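クラブ会員サイト サポート窓口
チケット番号:553
件名:ユースサッカー春季登録で、保護者アカウントに選手が表示されない
受付日:2021年5月24日
報告者:Renata Cabral(Murngateユースサッカークラブ 登録担当)
対象:Clernari 会員管理、保護者ページ、コーチ用出欠アプリ
優先度:中
状態:解決済み

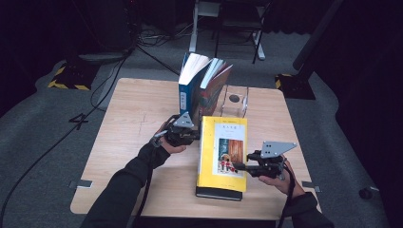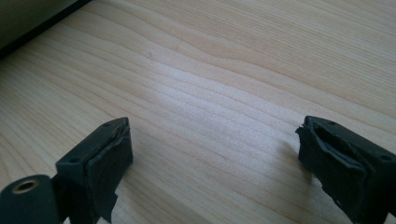 木の机の上で撮影

報告内容

U-10とU-12の保護者から、ログインはできるが「登録済みの選手」の欄に何も出ないという連絡が続いています。会費の支払いは済んでいて、領収メールも届いています。管理画面の選手名簿では名前が見えます。コーチの出欠アプリには、名前が出る選手と出ない選手がいます。

週末にPlodwoodグラウンドで練習試合があり、出欠が取れないと組分けが決まりません。それまでに直るかどうかを知りたいです。

試したこと
・保護者にログアウトと再ログインをしてもらった。変化なし。
・別のブラウザで開いてもらった。変化なし。
・管理画面で「名簿を更新」を押した。完了の表示は出るが、保護者ページは空欄のまま。
・保護者一人にパスワードの再設定をしてもらった。変化なし。

Renata Cabral

対応記録

[サポート] 受付
ご連絡ありがとうございます。次の点を教えてください。
表示されない選手は、今季が初めての登録ですか、それとも前の季から続けている選手ですか。
保護者ページの右上にあるクラブ名は「Murngate」になっていますか。
画面にエラー番号は出ていますか。

[Renata Cabral]
表示されないのは、確認できた範囲では全員が継続の選手です。新規の選手は普通に出ています。クラブ名はMurngateです。エラー番号は保護者ページには出ません。ただ、コーチのアプリで該当の選手を検索すると「読み込みに失敗しました(500)」と出ることがあります。毎回ではありません。

[サポート] 調査
サーバー側の記録で500の応答を確認しました。選手の所属チームを読み出す処理で止まっています。該当の選手には、今季のチームのほかに、前の季のチームが「有効」のまま残っています。通常は季の切り替え時に前のチームが「終了」になりますが、この処理が行われていないようです。
切り替えはどの画面から行いましたか。

[Renata Cabral]
「季の設定」ではなく「チーム一覧」からです。U-8をU-10に、U-10をU-12に名前だけ変えて、足りないチームを新しく作りました。去年の担当者の引き継ぎメモにそう書いてありました。

[サポート]
原因はその手順と思われます。チーム名を変更しても、内部では前の季のチームとして扱われます。そこに今季の登録が入ったため、継続の選手は二つの季に同時に所属する状態になりました。新規の選手には前の季の記録がないので、影響を受けていません。

コーチのアプリで名前が出る選手と出ない選手がいる件は、アプリが端末に保存した古い名簿を表示しているためです。新しい名簿を取りに行った端末では500になります。

対処案1
前の季の所属を一括で「終了」にする。作業はこちらで行います。出欠の過去の記録は残ります。

対処案2
継続の選手を一度チームから外し、今季のチームに入れ直す。クラブ側の画面でできますが、過去の出欠が選手の個人ページから見えなくなります。

案1をおすすめします。

[Renata Cabral]
案1でお願いします。過去の出欠はコーチが面談のときに使うので、消えると困ります。
一つ確認させてください。U-12に、今季から上の年代の練習にも参加している選手がいます。この選手は二つのチームに入っているのが正しい状態です。片方が終了にならないようにできますか。

[サポート]
季の違う所属だけを終了にしますので、今季の中で二つのチームに入っている選手には影響しません。念のため、該当する選手の会員番号を非公開欄に書いておいてください。作業後に個別に確認します。

[Renata Cabral]
非公開欄に3名分を書きました。うち一人はゴールキーパーで、練習日が他の二人と違います。

[サポート] 作業1回目
前の季の所属を終了にしました。保護者ページを試験用アカウントで開き、継続の選手が表示されることを確認しました。非公開欄の3名は、二つのチームの所属がどちらも有効のままです。
コーチのアプリは、一度ログアウトしてから入り直すようにご案内ください。

[Renata Cabral]
保護者ページは直りました。U-10の保護者からも、見えるようになったと返事が来ています。
コーチのアプリは、U-12だけまだ500が出ます。入り直しても同じです。U-10とU-14は問題ありません。

[サポート] 調査2回目
U-12の名簿で、背番号の欄に全角の数字が入っている選手が2名いました。アプリの並べ替えが全角の数字を読めず、名簿全体が止まっていました。一つ目の不具合の陰に隠れていたもので、季の切り替えとは別の問題です。
該当の欄を半角に直しました。再度お試しください。

[Renata Cabral]
U-12も表示されました。出欠も入力できます。
背番号は、ユニフォームの注文表から貼り付けたときに全角になったのだと思います。注文表を作ったNedeljkovićコーチにも、半角で入れるように伝えておきます。

それから、関係があるかわかりませんが、このコーチの名前が保護者ページで「Nedeljkovi?」と表示されています。以前からです。本人は気にしないと言っていますが、直せるなら直したいです。

[サポート]
お名前の表示は、古い取り込み機能で登録されたデータに起こるものです。管理画面の「スタッフ」からお名前を開き、正しい表記で入力し直して保存してください。同じ文字で保存し直すだけでは更新されないので、一度別の文字を入れて保存し、そのあと正しい表記に戻してください。

[Renata Cabral]
直りました。保護者ページでもコーチのアプリでも正しく出ています。

解決内容のまとめ

症状1:継続の選手が保護者ページに表示されない
原因:チーム名の変更で季を切り替えたため、前の季の所属が有効のまま残っていた
対処:前の季の所属を一括で終了にした(サポート側の作業)

症状2:コーチ用アプリでU-12の名簿が開かない
原因:背番号の欄に全角の数字が入っていた
対処:半角に修正

症状3:スタッフ名の一部が「?」になる
原因:古い取り込み機能で登録したデータ
対処:スタッフ画面で再入力

次の季の切り替え手順(クラブ側の控え)

1. 管理画面の「季の設定」を開き、「新しい季を作成」を選ぶ。
2. 前の季のチームを引き継ぐかどうかを聞かれるので、「構成のみ引き継ぐ」を選ぶ。選手は引き継がない。
3. 年代の区分と生年月日の範囲を確認する。範囲は自動で一年ずれるが、混合チームは手で直す。
4. 前の季を「終了」にする。終了の前に出欠表を書き出しておく。
5. 登録受付を開く。
6. 背番号を貼り付ける場合は、先に半角に変換する。

手順4の前に手順5を行うと、今回と同じ状態になります。順番を変えないでください。

[Renata Cabral]
手順を引き継ぎメモに貼りました。古いメモの該当箇所は消してあります。
U-14のチームも名前の変更で作ったものですが、そのまま使って大丈夫でしょうか。

[サポート]
今季のうちは問題なく使えます。ただ、出欠の集計を出すときに、前の季の分が合算されることがあります。集計画面で期間を指定すれば分けて出せます。次の季は上の手順で作り直してください。

[Renata Cabral]
わかりました。練習試合の組分けも今のアプリで作れたので、このチケットは閉じてもらってかまいません。

[サポート]
チケットを解決済みにしました。同じ症状が出た場合は、このチケットに返信していただければ再開します。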